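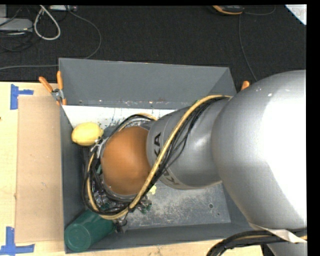
Thursday, open day prep and visit

Group from Putinel came at 10, Lihua Fan leading. They wanted to see bin picking on ordinary objects, so we ran the usual set, with the lemon and the green cup included. Bin clamped at the corners, cardboard on the left for placing.

Started at 67 percent speed. Lihua asked for slower so people at the back could follow. Dropped to 5 percent for one pick, too slow, went back up. Left it at the higher setting for the rest of the morning.

Questions I should write down:
- Can it reach the bin corners? Told them corners are the hard part, mostly because of the wall angle and the hose bundle at the wrist.
- How long do the cables last? Didn't know. Ask Meng for the service log.
- Would it take a 300 g part? Yes for weight, grip depends on the shape.

Cup on its side gave the most trouble. Three misses, then picked by the rim. The Gikix planner kept choosing the wall side first. Need to look at the approach angle limit, currently 200 mm clearance above the bin before it tilts.

To do before the Mirnmont visit in February: re-tie the wrist cables, check both clamps, print the object list.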